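Démêler les câbles d'un casque audio sans les abîmer

Il existe une quantité étonnante de conseils pour ranger les câbles. Le rouleau de papier toilette, la pince à dessin, l'étui moulé vendu au prix d'un casque neuf... J'en ai essayé beaucoup et je me méfie de presque tous. Ils supposent que vos câbles sont déjà droits. Les miens ne le sont jamais.

Voici donc la méthode que j'utilise quand deux casques ont passé l'hiver dans le même tiroir. Comptez 7 minutes si vous êtes patient, davantage si vous tirez dessus.

Ce qu'il vous faut
Une surface dure et dégagée, une bonne lumière, deux attaches en tissu. Pas d'élastiques : ils collent en vieillissant. Pas de talc non plus, malgré ce qu'on lit sur les forums.

Étape 1. Débranchez tout
Adaptateurs, rallonges, embouts. Un câble qui se termine par un gros adaptateur ne repassera pas dans une boucle serrée.

Étape 2. Posez le tas et ne tirez pas
Tirer sur un nœud pour « voir s'il vient » le resserre. Mon voisin Alper Aksoy soutient qu'il faut secouer le paquet à bout de bras. Je l'ai vu faire, et le résultat ne m'a pas convaincu.

Étape 3. Aérez le centre
Écartez les boucles avec les doigts, du milieu vers l'extérieur, jusqu'à ce que le paquet soit deux fois plus large qu'au départ. On a l'impression de ne rien faire. Continuez quand même.

Étape 4. Suivez un seul câble
Partez de la fiche, jamais de l'oreillette -- c'est le bout le plus fin, celui qui passe partout. Si vos câbles sont de couleurs différentes, commencez par le plus visible.
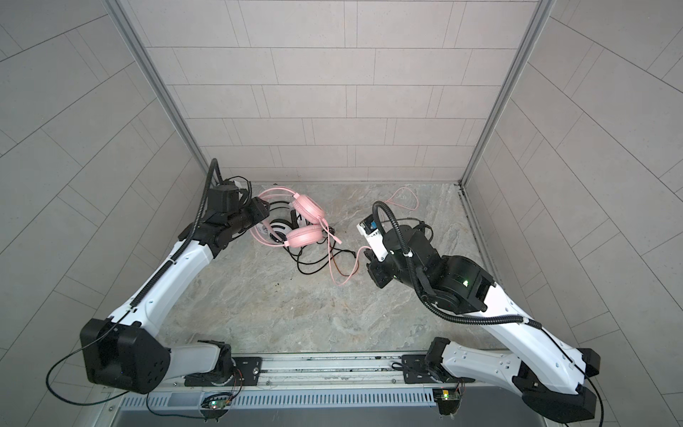

Casque rose sur le dessus, câbles noirs et roses mêlés : le rose se suit mieux à l'œil.

Quand la fiche est sortie d'une boucle, posez-la loin du reste avant de passer à la suivante. Ne la lâchez pas au-dessus du tas.

Étape 5. Enroulez large
Faites des boucles de la taille d'une assiette à dessert, sans serrer, et fermez avec l'attache en tissu. Enrouler le câble autour de l'arceau, comme on le voit partout, force toujours au même endroit, près de l'oreillette. C'est là que mes deux derniers casques ont lâché.

Et les pochettes de rangement ?
Maiara Pacheco m'a prêté une pochette Zondero à 6 compartiments. Elle est jolie. Les câbles s'y emmêlent aussi, compartiment par compartiment. Une pochette par casque suffit, et un vieux sac à chaussures fait le même travail.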